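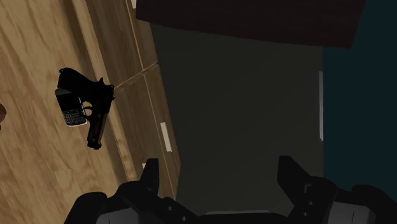 A handgun and an old keyboard phone on a wooden surface.

Ostrowski Props has been lending things to theatre companies, student filmmakers and the occasional murder mystery dinner since Kirsty Kerslake's garage stopped closing. She had a theatre degree, a station wagon and far too many rotary telephones. The phones are still with us. The station wagon died outside Ballarat with a chaise longue on the roof.

We now occupy the back half of the old Jollex mattress warehouse, and our catalogue runs to 3207 items, nearly all of them where the catalogue says they are. Crime drama keeps the lights on, but our hearts belong to the kitchen aisle, where you can fit out any decade from the war to the fondue years. We have 300 teacups. Matching saucers are a separate conversation.

The name causes some confusion. There is no Mr Ostrowski. It was painted on the first van when Kirsty bought it, and a respray cost more than the van.

We're a staff of four, plus whoever's nephew needs work experience. Between us we've dressed amateur Chekhov, two seasons of the web series Dralska, and a school musical about the gold rush that required 10 identical wheelbarrows and got nine and a pram.

Hire is by the week, Tuesday to Tuesday. Community groups pay half. Bring things back in the colour you borrowed them – we do check – and please don't wash the fake blood off with hot water. Replica weapons go out only with the right paperwork and a grown-up to sign for them.

Visitors are welcome by appointment. Ring the bell twice, as the first ring is usually mistaken for a prop.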